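Words for Loud: Sixteen Seasons of Record Reviews in a Small-Town Punk Zine
Final report, Music and Media seminar

1. Background

Prirka is a photocopied zine that covers punk, garage and noise releases from Prekholm and the towns close enough to borrow its drummers. It comes out 4 times a year, or would if the library's copier agreed. My plan for the semester was to read every record review it ran over sixteen seasons and find out what vocabulary a small scene uses to describe itself when the bands, the writers and the audience are largely the same people.

I chose this topic because I had played bass in one of the bands reviewed. The review called us "present." I mention it here as a conflict of interest and will try not to mention it again.
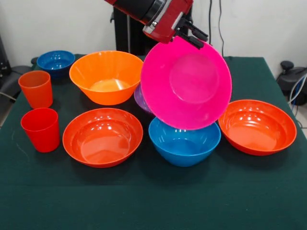

Figure 1. Pink bowl on its side, blue bowl upright.

2. Research question

Do the words in a punk review tell you anything about the record? A review in Prirka runs one to two paragraphs. It usually names three older bands, insults one newer band, and reaches a verdict by way of weather or kitchen accidents. I wanted to know whether a reader could work out tempo, recording quality or even the number of guitars from the text alone.

My prediction was no. I wrote it down in January and got attached to it, which my instructor has pointed out is a poor way to hold a hypothesis.

3. Sources

The full set came to 338 reviews. Back issues were scanned at the Prekholm public library, where they are filed under Crafts. Two issues had been stapled in the wrong order, so one review of a Skadden seven-inch turns halfway down into a recipe for lentils and comes back for the B-side. I kept it in. The tone hardly changes.

Records were harder to find than reviews of records. Many releases were cassettes made in runs so small that the band itself no longer had one. Where no copy could be found, the review stayed in the vocabulary part of the study and was left out of the listening part.

4. Method

First I typed up every adjective applied to a sound. Words applied to a haircut, a van or a former member were left out, although this took some judgment in the case of "greasy." Then I grouped the words by what they seemed to be about: volume, speed, recording quality, attitude and damage.
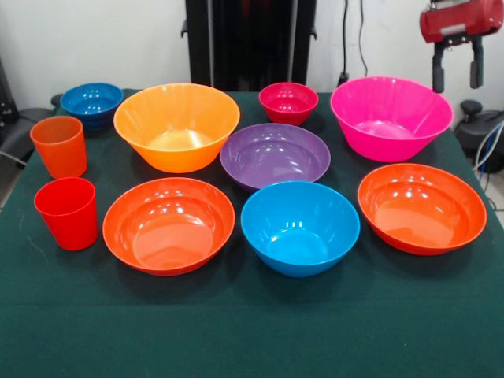 Damage filled up fastest. Prirka writers like a guitar to be rusted, scalded, shredded or left out in the rain, and a snare drum that merely sounds like a snare drum gets no mention at all. Volume was the smallest group, which surprised me until I saw that loudness is assumed. The only time a writer brings it up is when a record is quiet, and then the review tends to be long and worried.

For the listening part I picked 20 records that I could actually get hold of and played each one before reading its review. I wrote down what I heard in plain terms: fast or slow, clean or distorted, singer audible or not. Then I read the review and compared. I did this late at night on headphones, out of respect for my roommate, who has her own seminar.

5. Results

The word "raw" turns up in 91 reviews. It is used for a four-track tape recorded in a garage, for a studio album with a string section, and once for a lathe-cut single that plays nothing because the hole is off center.
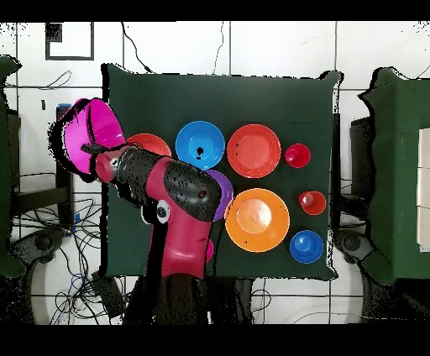 Grouping the words properly took longer than reading them. Most of the groups held together well enough, and I could defend the line between speed and attitude if pushed. "Raw" would not stay in any of them. I moved it from recording quality to damage, then to attitude, then back again. As a container for meaning it has a lot in common with that magenta bowl tipped on its side: a good size, a cheerful color, and open in the wrong direction for keeping anything in. In the end it got a category to itself.

Other words did better than I expected. "Wiry" nearly always meant a thin, trebly guitar with very little distortion. "Swampy" meant slow, with reverb on the vocal. "Fun" meant the reviewer knew the band and had not enjoyed the record. When I went back to my listening notes, those three were reliable enough that I would buy a tape on the strength of them, or in the last case save my money.

The comparisons to older bands told me very little. Skadden was compared to a different group in every review it received, and none of those groups sounded like one another or like Skadden.

6. The live review problem

Late in the project I found that several "record reviews" were really accounts of a release show at Ó Conaill, the bar on the harbor road where most of these bands play. The clue was a line praising the way the second side "smelled of chips." I have left these in the totals and marked them in the appendix.

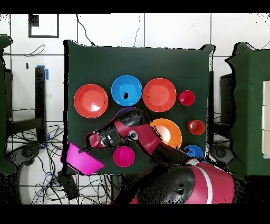 7. Limitations

I listened alone, and I grew up on this music, so my idea of "slow" may not match anyone else's. My "attitude" group is probably two groups. I also could not score the review of my own band, as "present" did not fit under any heading.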